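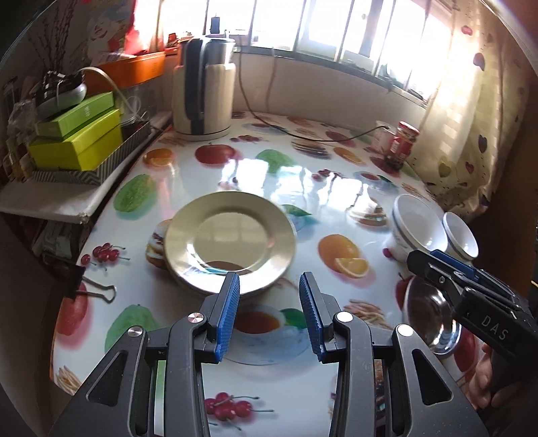
I've been going back and forth for months on whether a machine could take over setting and clearing a table in a normal house, and I figured this crowd would have opinions. My sister thinks I'm dreaming, my neighbor thinks we'll all have one by next April, and I'm somewhere in between (as usual!). What keeps me up is the easy-looking stuff. Take a plate that's sitting right on top of another plate, like the cream one there, with a shine in the middle that throws the window straight back at you. You or I slip a fingernail under the rim and up it comes. A gripper with two fingers has to find that thin gap between the rims first, and then it has to not drag the bottom plate along for the ride. And I do love a fruit oilcloth, I grew up eating at one, but can a machine tell a printed apple from something it ought to pick up? I'd love to hear from anybody who works with this stuff, or who has just thought about it too much while doing dishes.

-- porchlight_mender

### Re: Are we there yet with kitchen chores?

**slowgravy** wrote:

Welcome, and what a nice question to find with my coffee. I'm going to be the grump, though. I spent years on the line at Gelum, where we packed stoneware, and the arms there were wonderful as long as every piece came down the belt facing the same way. We ran 1000 saucers a shift without much fuss. Then somebody would set a carton down a little crooked and the whole cell would stop and wait for a person to walk over. A kitchen table is all crooked cartons, if you ask me. I don't see it in my lifetime, and I take my vitamins.

### Re: Are we there yet with kitchen chores?

**bluebonnet_bench** wrote:

> A kitchen table is all crooked cartons

I like that, slowgravy, but I think you're selling the newer machines short. The old cells did exactly what they were told, and the ones people are training now learn from watching hands do the job over and over, in all sorts of rooms. Our little shop (Plirer, we do repairs and some light assembly) tried an arm from Omgate for sorting parts into trays. We showed it 256 tries at the same job before it quit embarrassing itself, and after that it was decent! Slow as molasses, but decent. It would even go back for a part it had dropped, and I'll admit I clapped.

Bowls worry me less than plates do. With a bowl you can put one finger inside and one outside and pinch the wall. When you've got a big white one with a smaller one behind it, the trick is coming in without bumping the neighbor, and that's a matter of picking your side.

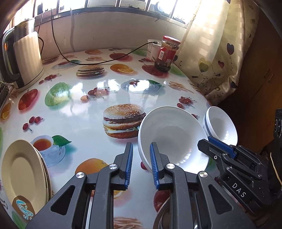

### Re: Are we there yet with kitchen chores?

**slowgravy** wrote:

Parts in trays are still parts in trays, my friend. Did your arm ever have to deal with a cord lying across the table? Or a wet bowl, or one with the last of the oatmeal glued to it? I'm happy it learned, I truly am, but "after 256 tries" is the piece that sticks in my craw. My grandson learned to set the table in one evening, and he was bribed with pie.

### Re: Are we there yet with kitchen chores?

**tworagsandabucket** wrote:

Long-time reader, and I clean houses for a living, so I suppose I have a dog in this fight. I don't much mind the idea of a helper. What I notice is that every demo starts after the hard part. The bowls are already out, they're empty, there's a good wide space between them, and the arm picks one up and everyone cheers.
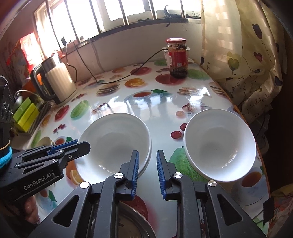
In the homes I do, half the job is deciding. Is that mug finished or is somebody coming back to it? Does the kettle live on the table or did it just get left there? I have one client with 26 little dishes on a sideboard and each one has a spot, and it took me most of a winter to learn them. She'd never have the patience to teach a machine, bless her. So my vote is that the lifting gets solved well before the knowing does, and I'll be retired by then with my feet up.

### Re: Are we there yet with kitchen chores?

**bluebonnet_bench** wrote:

I can't argue with the sideboard, that's a good one. I do disagree on the timing. A machine that only does the lifting would still be a godsend for my mother, whose wrists are bad. She'd gladly do all the deciding from her chair (she does already!). The Tello cart she has now carries things from room to room and she talks to it like a dog. It cost her $185 secondhand, and if it could get the plates off the table and onto itself she'd pay a good deal more.

### Re: Are we there yet with kitchen chores?

**porchlight_mender** wrote:

You've all given me plenty to chew on. I hadn't thought about splitting the deciding from the lifting, and I think I'd be perfectly content to point at things. Slowgravy, I'm with you on the oatmeal, I don't believe anything on this earth handles that but hot water and a bad mood. bluebonnet, did your arm have any trouble with shiny parts? I'm still stuck on that glare in the middle of the plate.

### Re: Are we there yet with kitchen chores?

**bluebonnet_bench** wrote:

It did, every afternoon when the sun came in low. We hung a bedsheet over the window and went back to work. I'll look up what we changed on the lights and post it tonight.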